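Pegboard hooks keep coming out with the tool – what am I doing wrong?

Asked by Tuva Sæther, 1 July 2019
Category: Sheds, garages and workrooms
Viewed 507 times

Hello all, and sorry in advance because this will be a bit of a ramble. I finally put up a pegboard behind the bench in our back room in Plilcombe. It was my Easter project, so it has been up since April, and on the whole I love it. I do like being able to see where the scissors are without tipping out a drawer! It's grey, with the usual rows of small holes, and I bought one of those mixed bags of hooks to go with it, plus a cup that hangs on the board for screwdrivers.

Two things are driving me a little bit mad. The first is that when I take something off in a hurry the hook comes with it, drops down the back of the bench and stays there until I can be bothered to crawl under. The second is the cup. It never sits straight, and the more I put in it the more it leans.
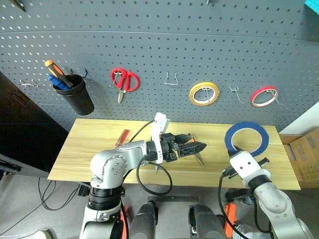
I've tried swapping the hooks round so that the tape is on the single ones and the doubles are kept for spanners and things with a proper head, but now I've got empty hooks dotted about and things that never get hung up at all. The big roll of blue tape lives on the bench, and there's usually a screwdriver lying next to it. I know that's partly my own bad habits – my mother would say entirely – but I'd like the board to be doing more of the work.

Would you glue the hooks? Is there a clip? And is there any cure for a leaning cup, or should I get a little shelf instead? Thank you for reading all this.

Answer 1
from Dodstead Dave (421 answers)
Marked as helpful by the asker

Please don't glue them, you'll want to move everything round within the month, we all do. What you're after is sold as peg locks or hook retainers. They're small plastic pieces that fit over the hook where it meets the board and push into the holes next to it. Take one of your hooks along to the shop with you, as the sizes vary and they're a nuisance to send back. If you can't get any, a small cable tie through two holes and round the shank of the hook does very nearly as well, though you do have to get behind the board to thread it, so it's a job for before the board goes up really. Sorry.

As for the cup, check first that both its hooks are in the same row of holes. I had one a whole row out for a year and blamed the cup! If they're level, it's most likely the weight. Long handles all leaning to one side will pull it over. Put the heaviest ones in the middle, or give them a double hook each and keep the cup for pencils and light stuff. A blob of sticky putty behind the bottom of the cup stops it swinging too.

For the big tape, a longer hook with a turned-up end is what you want. Short ones are fine for narrow rolls but a wide one walks itself off the end every time you pull at it. I have mine low down on the right, because I'm right-handed and lazy.

Answer 2
from prostville_pam

Get a French cleat wall, never looked back.

Answer 3
from H. Van der Merwe

I agree with Dave about the locks. I'd only add that if you draw round each tool on the board with a chinagraph pencil you will soon see which hooks you use and which you don't, and it wipes off again with a cloth. I took quite a few hooks away after doing that and the whole thing was much easier to live with. My husband now puts the scissors back, too, which he never did in the old house.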